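Chapitre 5 - Contraste simultané et perception des surfaces claires

Rappel. La luminance d'une plage ne suffit pas à prédire la clarté perçue. Celle-ci dépend du rapport entre la plage et son entourage immédiat, puis, dans une moindre mesure, de l'éclairement général estimé par l'observateur.

5.1 Contraste de clarté
Un gris moyen placé sur fond noir paraît plus clair que le même gris sur fond blanc. L'effet diminue quand la plage s'étend et que son bord s'éloigne du centre de fixation. En TP, on utilise la mire Hisetti, plages de 2 degrés, observation binoculaire à distance fixe.
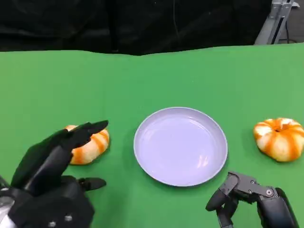 5.2 Contraste chromatique
Le fond induit dans la plage une composante proche de sa couleur opposée. L'induction est d'autant plus visible que la plage est peu saturée : une teinte franche y résiste, un blanc cassé non. Pour une assiette d'un blanc lavande pâle posée sur un vert saturé tirant sur le jaune, l'induction attendue va vers le pourpre et s'ajoute donc à la teinte propre de l'objet. Une mesure au colorimètre, tête au contact, sépare les deux contributions. L'appariement visuel sur fond neutre donne un résultat voisin, avec une dispersion plus forte.

5.3 Adaptation
L'adaptation chromatique agit sur l'ensemble du champ, le contraste simultané agit localement - ne pas confondre les deux dans les copies. Le modèle de von Kries (coefficients multiplicatifs par type de cône) ne traite que la première.

Travail à rendre pour le 19 mars : exercices 2 et 14 du recueil Nerka. Les tracés se font sur papier millimétré ou sous Kavico, axes légendés.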